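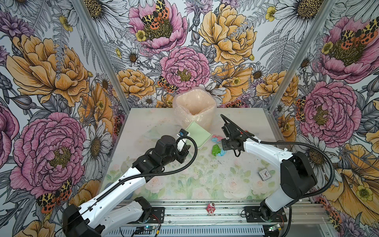

Clondari opened its manipulation workshop to outside visitors for one afternoon in October, and the bench that drew the longest queue was one of the smallest. It carries two arms on a shared aluminium rail, working over a flat tabletop inside a three-sided enclosure. The walls are papered in oversized peonies, daisies and moths, and the tabletop has its own print of pastel roses. Against that pattern the targets are awkward ones: small crumpled pieces in pink and blue, bright green and light blue, set down between the arms in front of a bin with a translucent liner. A little alarm clock shares the surface. The arms are expected to work around it.

The task is clearing up. Soft scraps go into the bin and hard objects stay where they are. Stated that way it sounds trivial, and most visitors took it to be so until they had watched a few attempts. A crumpled scrap has no fixed shape, no reliable top and no edge that will be in the same place after the fingers close. The controller has to choose a grasp point on something it will deform by touching.

Clondari's approach is to avoid modelling the material at all. The policy is trained on demonstrations recorded by human operators, 700 of them for the current version, each covering one complete clearing of the table. Operators were told to vary the order of pieces and to leave their mistakes in. A dropped scrap that is picked up again is considered more useful than a clean run, as it shows the policy what recovery looks like.

The papered walls have a technical purpose. Earlier versions were trained against plain grey panels and performed well there, then lost accuracy when the bench was moved to another room. The busy backgrounds are rotated between training sets – Pusville, the firm that builds the enclosures, supplies the panels – so that the policy cannot lean on a blank field to find its targets. The printed tabletop is the harder of the two. A pale scrap lying over a printed leaf gives very little contrast.
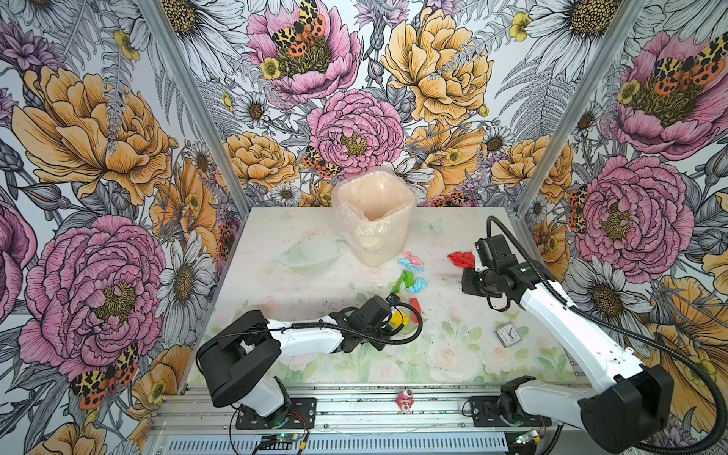 Division of labour between the arms is not programmed. Each has its own reach, and the two overlap across the middle of the table, where a collision is possible. The policy issues commands for both together, and a separate safety layer from Akpan checks the resulting paths and halts both arms if the clearance falls under 24 mm. It intervened twice during the afternoon. Both times the arms stopped, backed off and resumed without an operator touching anything, although the pause was long enough for several people to assume the demonstration had ended.

Speed was the most common question. The arms were held to 70 per cent of their rated joint velocity, a setting used whenever visitors are present. The median time to clear the table under those conditions was given as 34 seconds per piece, far slower than a person. Staff made no attempt to disguise the figure. They were more interested in the failure log, which they had pinned up beside the bench and which listed missed grasps, double grasps and pieces released against the rim of the bin.

Double grasps are the current problem. Two light scraps lying against each other will often come up together, and the gripper has no tactile sensing with which to tell one from two. For clearing up, the error is harmless. For sorting, the next planned task, it is not. Jestari is developing a fingertip sensor that may help, but the prototype on display was mounted on a separate stand and has yet to be fitted to an arm.

The hardware is modest by design. Motors, rail and control boards are left exposed so that a failed part can be seen and swapped quickly, and the workshop keeps enough spares on the shelf to rebuild an arm in a morning. Clondari expects to repeat the open afternoon once the sorting policy is ready to be shown.

Print this article
E-mail this article

Related items
Grippers for soft goods: what the catalogues leave out
Inside Pusville's panel shop
Akpan revises its clearance settings for shared benches
Training from demonstration: how much data is enough?

Contact the editors | Copyright, all rights reserved | Back to top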